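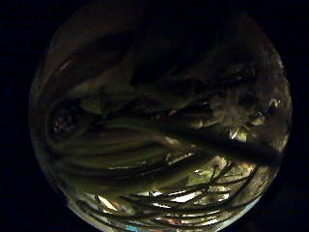 Figure 2. View from the camera on the hand-held gripper, looking into what appears to be a clear vessel of water and plant stems. The strongest glare is at the lower right.

4.2 Stems and roots under water

Of all the household jobs we asked people to show us with the Indley gripper, the plant jobs gave our labelling team the most trouble, and we would like to spend a little time on why. In Figure 2 the thin, dark roots stand out quite nicely against the bright patch, while the upper half is so dim that one rounded shape runs into the next. A person can guess at leaves or the backs of stems there, but we did not want our labels to rest on guesses.

We therefore asked Tanvir Bepari to go through all 1,093 plant clips with a simple rule in hand: mark a stem only where both of its edges can be followed, and mark everything else "unsure" (a label we grew rather fond of by August). It was slow and patient work, and we are very grateful for it! A policy trained on the Saha split with these labels reached the right stem in 65 per cent of trials, and we discuss the glare failures in the next section.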